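Cuaderno de taller, 26/03/2024
Comparación de cámaras de cabeza para la tarea de cordones (Gundia y Stolinora)
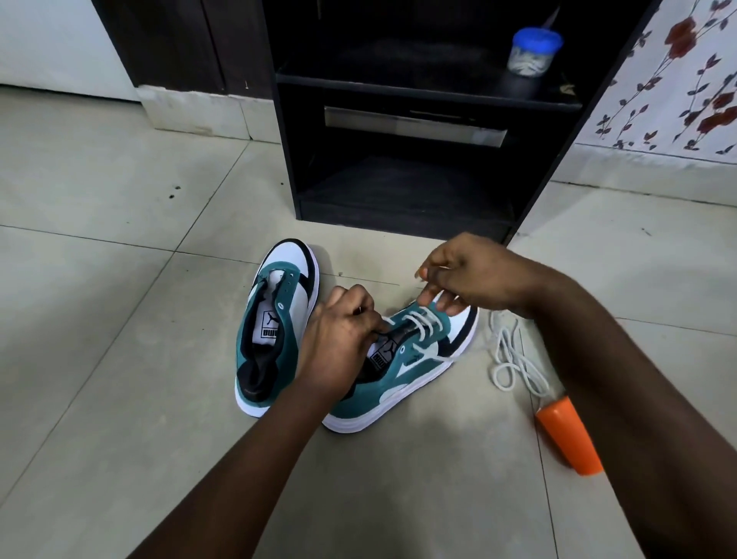 La Gundia sigue dando mejor imagen que la Stolinora a corta distancia, pero calienta más y el soporte se afloja al agachar la cabeza. Las dos van con el mismo controlador Igwe y el mismo tiempo de exposición. Para juzgar el detalle me fijo siempre en lo mismo: el cordón blanco, plano, cruzado sobre la lengüeta, y los ojales vacíos de la zapatilla izquierda, que sobre el ante verde azulado se distinguen bien. Peor asunto es el cordón suelto enrollado en el suelo: blanco sobre baldosa gris claro, poco contraste para el segmentador. Parvathi propone probar con cordones oscuros.

Grabadas hoy 183 secuencias de las 300 previstas. Descarto 5 por desenfoque, todas de la Stolinora.

Pinza Pirimer: con los dedos de serie no agarra el herrete si está pegado a la lengüeta. Garba ha limado 2 juegos de puntas más finas. El primero resbala al tensar; el segundo aguanta, aunque hay que bajar la fuerza de cierre para no marcar el cordón.

Pendiente:
- Apretar el soporte de la Gundia y repetir la calibración.
- Pedir a Anjani los registros del controlador de diciembre.
- Montar el segundo juego de puntas en el otro brazo.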